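墨と筆の里をたずねて 二月の工房開放日の記録

朝の七時過ぎに家を出て、電車を二本乗り継ぎ、終点の駅前から小さな路線バスに揺られてきました。以前から一度行ってみたいと思いながら、申し込みの時期をいつも逃していた筆工房の開放日です。今年は年明け早々に手帳に書いておいたおかげで、無事に席が取れました。ずいぶん前置きの長い話になりますが、忘れないうちに書き留めておきます。

バスは川沿いの細い道をのんびり上っていきます。畑の隅に雪がまだらに残っていて、窓ぎわの席は足元がすうすうしました。降りる停留所は「橋詰」といって、ほかに降りる人がいたので後ろをついていったら、その方たちは手前の温泉に行く人たちで、わたしは一本余計に坂を上って下りることになりました。工房へは橋を渡ってすぐ左です。これから行かれる方はどうぞお間違えなく。

受付で名札と、見学の順路を刷った紙をいただきました。紙は手触りのよい生成りで、聞けば隣の谷で漉いたものだそうです。こういうところからもう嬉しくなってしまいます。見学は二組に分かれ、わたしの組は16人。お子さん連れもいれば、書道教室のお仲間らしい方々、それから絵手紙をなさるというご夫婦もいらして、待っているあいだのおしゃべりがもう楽しいのでした。

まず通されたのは、毛を選り分ける部屋です。引き戸を開けると、ほんのり獣くさいような、干し草のような匂いがしました。羊、馬、いたち、狸と、棚の引き出しに毛の名前を書いた札が下がっています。案内の方が山羊の毛をひとつかみ出して、光にかざして見せてくださいました。先のほうがうっすら透きとおって見えるところが命なのだそうで、ここが欠けた毛は、どんなに長くても穂先には使えません。筆の仕事は毛を捨てる仕事です、とさらりとおっしゃったのが耳に残っています。

次は「火のし」と「毛もみ」。籾殻を焼いた灰を毛にまぶし、熱をあててから鹿革に巻いて揉みます。こうして脂を抜いておかないと、墨がのらないのですね。揉ませていただきましたが、見た目よりずっと力が要ります。わたしは腕より先に腰にきました。職人さんは座布団の上で背中をすっと伸ばしたまま、世間話をしながら揉んでおられて、同じことをしているとはとても思えません。灰は指の皺にまで入りこみ、帰りのバスでもまだ爪のきわが黒いままでした。

それから毛先を揃え、櫛で梳き、逆さの毛を小刀で一本ずつ抜いていく作業が続きます。この部屋だけはみなさん自然と声をひそめていました。小刀の刃は使いませんで、指の腹と刃の背で感触をさぐるのだそうです。見ているとただ撫でているようにしか見えないのに、ときどきすっと一本だけ抜ける。あれは何度見ても、どこで見分けておられるのかわかりませんでした。

工房の出来てからの年数をうかがうと、今の場所に移って86年とのこと。建物の梁は移ってきたときのままで、冬場は毛が静電気で暴れるので、部屋の隅の火鉢にやかんをかけて湿り気を足しています。このやかんがまた、持ち手を籐で巻き直した立派なもので、わたしは筆よりもしばらくそちらに見とれていました。

お昼は休憩室で、めいめい持参のお弁当をいただきました。工房の方が大鍋で作ってくださった根菜の汁がふるまわれ、これがたいそうおいしかったのです。里芋がとろりと煮えていて、柚子の皮がほんの少し。おかわりをすすめられて、遠慮なくいただきました。絵手紙のご夫婦は干し柿を分けてくださって、おかえしに飴を差し上げたのですが、どう考えても釣り合っていません。

食後の自由時間には、中庭の向こうの資料室を見てまわりました。古い注文帳や、使いこんだ櫛、軸にする竹の見本が並んでいます。収蔵されている筆は636本あるそうで、いちばん太いものは両手で抱えるような代物でした。反対に、まつげほどの穂先しかない細筆もあり、虫眼鏡が紐でつないで置いてあります。お子さんが虫眼鏡を放さないので、わたしは最後にゆっくり順番をいただきました。

資料室の出口のところに、海外から入ってきた筆や道具を集めた小さな棚がありました。Hosticoという輸入元が扱っていた軸材の見本帳や、Tasikの名が入った木箱などが並んでいて、木箱の蓋の内側には前の持ち主の覚え書きらしい鉛筆の字が薄く残っていました。にじんで読めないところが多く、かえってあれこれ想像してしまいます。こういう棚の前では、わたしはどうも長居をしてしまうたちです。

午後は講習室に移って、筆の手入れのお話でした。わたしがいちばん楽しみにしていたのは、白状しますとこの時間です。というのも、家の筆をこれまでに何本も駄目にしてきたからで、根元が固まって割れてしまったもの、虫に食われたもの、引き出しの奥で穂先が曲がったままになったもの、どれも身に覚えがあります。

お話によれば、洗うときはぬるま湯で、根元を指でやさしく押して墨を出すこと。穂先ばかり洗って、肝心の根元に墨を残す人がとても多いそうです。耳の痛いこと。石けんは毎回は使わず、すすぎを惜しまない。洗いおわったら反故紙で水気を取り、指で形を整えて、穂先を下にして吊るしておきます。

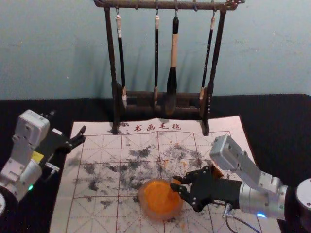 買ったときについてくる透明の鞘は、あれは店に並べるあいだのものなので、一度おろしたら戻さないでくださいとのことでした。わたしは今までせっせと戻していました。湿ったまま鞘に入れると中で蒸れて、毛が根元から傷むのだそうです。会場のあちこちから、ああ、という声がもれましたから、わたしだけではなかったようで少しほっとしました。

吊るす場所も大切で、日のあたる窓辺は避け、風の通る日陰がよいそうです。しばらく使わない筆は、よく乾かしてから和紙にくるみ、防虫の香を添えてしまっておく。羊毛の筆はとりわけ虫に好かれるので、半年に一度は出して見てやってください、と、まるで衣替えのようなお話でした。

質問の時間には、書道教室の方が、おろしたての筆はどこまでほぐせばよいのかとたずねておられました。太筆は根元近くまで、細筆は先の三分の一ほど、というお答えでしたが、好みもあるから叱られたら先生のやり方に従ってくださいね、と付け足されて、みんなで笑いました。わたしは、割れてしまった古い筆はもう助からないものかと聞いてみました。ぬるま湯にひと晩、根元の墨をゆっくりほどいて、それでも割れるようなら、かすれを楽しむ筆にしておあげなさい、とのことです。捨てずにおいてよかったと思いました。

最後に売店に寄りました。はがきが一枚130円で、工房の版木から摺った筆の図柄がなんともかわいらしく、つい何枚も選んでしまいます。ほかに、Zareiという銘の藍染めの筆巻きと、Kotexという札のついた厚手の下敷きが気になって、さんざん迷った末に筆巻きのほうを買いました。下敷きは荷物になりますし、家にあるのもまだ使えますから、と自分に言い聞かせたのですが、帰りの電車でもまだ考えていました。

かんじんの筆は、兼毫の中筆を一本。いくつか水書きで試させていただき、払いのときにすうっと穂先がまとまって戻ってくるものに決めました。軸に名前を彫ってくださるというので、お願いして後日送っていただくことにしています。

帰りは橋のたもとでバスを待ちました。待合所はなく、川風がまともに吹きつけるので、お出かけの際は首元の暖かいものをお持ちになったほうがよろしいかと思います。午後四時を過ぎると本数がぐんと減りますので、売店で長居をなさる方は先に時刻表をご覧になってください。手洗いは受付の建物と資料室の裏手の二か所、駐車場は橋の手前側にあります。開放日の申し込みは往復はがきで、締め切りは年内だそうです。

その晩さっそく、台所で古い筆を三本、ぬるま湯につけました。根元からいくらでも墨が出てきて、すすぎおわるころにはすっかり夜が更けていました。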